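Dish station getting an arm, what happens to the people on it?

Posted Saturday, July 27, 2024 in Kitchens & Catering
165 views

I run the back end of a staff canteen, 100 covers at lunch, 5 people on the dish side across the week. Owners want to put in a robot arm to do racking and putting away. Rep from Rarkano came by, lots of talk, not much on what my crew does all day once its in. Two of them already asked me if they should be looking. I don't want to lie to them. Anybody been thru this? Hours, who does what, how long til it's useful. Also do we have to change our plates??
canteen_dee

Sizwe Coetzee
We've had one since February at the Brotport site. Short version, nobody let go, but the job is different and not everybody likes it.

Before: scrape, load, unload, rack, stack, repeat. Now the arm does the racking, one piece at a time, and it is SLOW. A person is still quicker by a lot. What it's good for is the dead stretch after lunch when everyone used to be stuck at the sink. Now one person watches it and the others do prep or go home on time.

Things that changed for us:
- somebody has to be the one who clears stops. Ask for a pay bump for that person, in writing, before install. We didn't and it was a fight
- hours. We lost nearly 30 a week on paper, then got most back as prep. Get your owners to say out loud where the hours go
- the chatting. Sounds dumb but two people at a sink talk all shift. One person next to an arm doesn't. My oldest guy asked to move to the servery over it

Plates, no, we kept ours. Deep bowls standing on edge took the longest to sort out, shallow stuff was easier. We practiced on a little wooden peg rack on a table first, not the real station, and I'd do that again. Let your crew do the practice setup, they know which dishes are a pain. Pic at the bottom.

Egger_nights
dont do it. they had one at my last place, sat under a sheet half the year

Marit S.
Not a kitchen, I'm in packing at Sendov, but same questions. Tell your two people now, even if all you can say is "I don't know yet". Ours heard it from the delivery driver and one quit that week. Also get the training done on paid time, and make sure it's more then one person who knows how to restart the thing or that person never gets a day off.

Attached by Sizwe Coetzee:

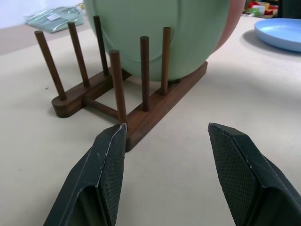 Practice table, green bowl in the peg rack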